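Florkgate Hand-Held Gripper Kit

Self-assembly kit for home builders and shared workshops

Overview
The Florkgate kit makes up a pair of hand-held grippers for recording arm movements at the bench. You hold one in each hand and do the job yourself, and the recording can then be used to drive a small two-arm robot. It was drawn up by Adi Krishnan and Maximiliano Garrido at the Lucero shared workshop and is sold through Trulto.

What you get
Printed parts for two grippers, left and right
Two marker plates
Cables, 2 m
Fixings bag, 34 pieces
Printed build guide

You will need a 3D printer only if you want spare fingers. The files are on the product page and print in about 30 minutes each.

Building it
Fit the fingers before the marker plate — the rear screws are hard to reach afterwards. Hand-tighten everything first, then go round again with the driver. The kit does not include a computer or tracking cameras. Builders who already own the Nonside base can use the same mounting holes.

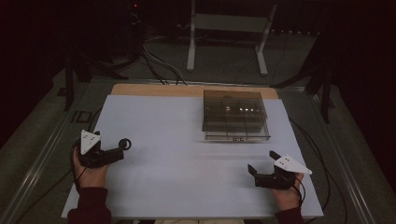
Setting up the bench takes longer than the first build, so leave an evening for it. Use a large table with a plain, pale top and clear away anything you are not working with. Bring each cable back along the wrist or down past the side of the board, as with the two grippers here, so the middle stays free for the job. The white triangular plates with the dark dots should be kept clean and should not be covered by a sleeve.

Spares
Fingers, plates and cables are sold singly. Please give the kit version when ordering.

Page updated February 5, 2020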